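Rakik, part four: the tray problem

The arm has been bolted down since March and I have stopped rebuilding the base, so this post is about software and calibration. If you want the mechanical side, the earlier posts cover the mounting plate, the cable routing and the mistake with the shoulder bearing.

Short recap for anyone who came in through search. Rakik is what I call the whole setup: a white arm, a dark gripper, a fixed camera, and a small computer on the shelf that runs everything. The control code is a package I named Kollus. It started as one long script and is now nine files, of which I would defend five. The work happens at Wiswood, the shared shop where I rent a bay. Most people there make furniture.

The task is clearing a table. The arm picks up one object, moves it to a tray, releases it, goes back to a neutral pose and looks again. The objects are household things and food. I chose them to be annoying in different ways: soft, round, shallow, thin, or dark enough that the camera has trouble separating them from their own shadow. Nothing is placed on marks. I put the things down by hand between runs and try not to be tidy about it.

The first version worked from a taught grid. I jogged the arm to known points on the table, stored the joint angles and interpolated between them. This is quick to set up and good enough near the middle. Toward the edges the error grew, and the edge is where the tray sits, partly past the table. I had never taught any points out there because there was no table to touch. Kollus was extrapolating, and it was extrapolating badly. Releases landed on the tray rim or short of it.

I tried adding points. Four more at the tray end improved the position error but introduced a twist in the height map, so the gripper would arrive over the tray at the correct place and the wrong height. Lowering a rigid gripper onto a plastic rim is a fast way to lose your zero. I lost mine twice in one evening.

The fix was to stop treating the tray as part of the table. It now has its own frame, with its own origin and its own floor height, and any move between the two goes through a fixed waypoint above both. Decha Chareonsuk suggested this weeks before I did it. He has the bay next to mine and used to program pick and place machines, and his exact words were "two surfaces, two frames, why are you arguing." I was arguing because it meant rewriting the planner. 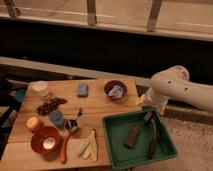

The rewrite took most of a week of evenings. The planner now takes a list of frames and a list of allowed transitions between them, and refuses anything that is not on the list. A refused move prints the two frame names and stops. This sounds crude next to a proper collision checker, and it is, but I can read the log at eleven at night and know what went wrong.

Release height needed its own tuning. Too high and light things bounce or roll. Too low and the fingers are still close enough to drag the object on the way out. I ended up opening the gripper in two stages: a partial opening, a pause, then the full opening, then straight up. The pause is long enough to look like a fault if you are watching for the first time.

Flat objects are still the weak point of the picking side. A bar shape gives the camera a clean rectangle and a reliable angle, so the gripper can line up across the short side. Cloth gives it an outline that means very little. Grapes are worse again, as the detector can't decide whether a bunch is one thing or many, and Kollus will sometimes plan a grasp at the center of a group where there is only a gap. For now I have a per-class setting that says how much to trust the outline. For cloth it is close to zero and the planner falls back to the highest point it can find.

On wear: I changed the gripper cable at 4,000 cycles, going by the counter in the log. The strands had started to break where the cable leaves the clamp. The replacement is from the parts drawer I labeled Rojanasak, after the street where I bought the lot, and it has a softer jacket. I inspect it every 1,000 cycles and write the result on tape stuck to the base. If this one also only makes it to 4,000 I will move the clamp and stop blaming the cable.

Camera exposure is locked now. Automatic exposure was shifting whenever the arm crossed in front of the table, since the arm is white and takes up a lot of the view. The detector then saw a darker table for a few images and dropped whatever was in the shade. With fixed exposure the dark objects are steadier, and the pale ones are slightly worse against the pale planks. I may add a lamp on the left.

Next is the return trip: tray to table, with the arm choosing a free place to set each object down. The frame list already allows it. The free space search does not exist yet, apart from a function with the right name that returns the same point every time.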